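Zetar 지갑 자주 묻는 질문

최종 수정: 19/04/2022

Zetar는 어떤 서비스입니까?
Zetar는 가상자산을 보관하고 보내는 개인용 지갑입니다. 거래소가 아니기 때문에 지갑 안에서 원화로 코인을 살 수는 없습니다. 코인을 구입하시려면 먼저 다른 거래소를 이용하시고, 그 다음에 Zetar 주소로 보내 주십시오.

어떤 코인을 지원합니까?
현재 148종을 지원합니다. 전체 목록은 앱의 '자산' 메뉴에 있습니다. 목록에 없는 코인을 보내시면 화면에 표시되지 않고, 저희가 찾아 드리는 것도 어렵습니다.

출금 수수료는 얼마입니까?
네트워크 수수료는 코인마다 다르고, 보내기 전에 화면에 나옵니다. Zetar의 수수료는 한 건에 400원입니다. 같은 Zetar 회원에게 보내는 경우에는 받지 않습니다.
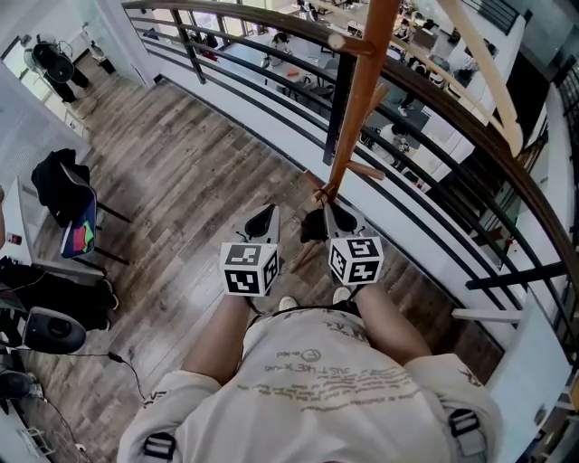
단, 회원 사이의 송금도 한 번 확정하면 취소할 수 없습니다. 받는 분의 주소를 끝까지 확인해 주십시오.

출금이 아직 도착하지 않았습니다.
네트워크 확인이 20회 끝나야 잔액에 반영됩니다. 혼잡한 시간에는 더 오래 걸리는 일이 있습니다.

복구 문구를 잃어버렸습니다.
복구 문구는 저희 서버에 저장되지 않습니다. 앱이 아직 열리는 기기가 있으면, 새 지갑을 만들고 자산을 그쪽으로 옮기시는 것을 권합니다. 직원이 복구 문구를 물어보는 일은 절대로 없습니다.

Drunex 계정과 연결할 수 있습니까?
지금은 잔액 조회만 됩니다. 송금 기능은 9월에 추가할 예정입니다.

문의는 어디로 하면 됩니까?
앱의 '도움말'에서 글을 남겨 주시면 영업일 2일 안에 답변을 드립니다. 거래 번호를 같이 적어 주시면 확인이 빠릅니다.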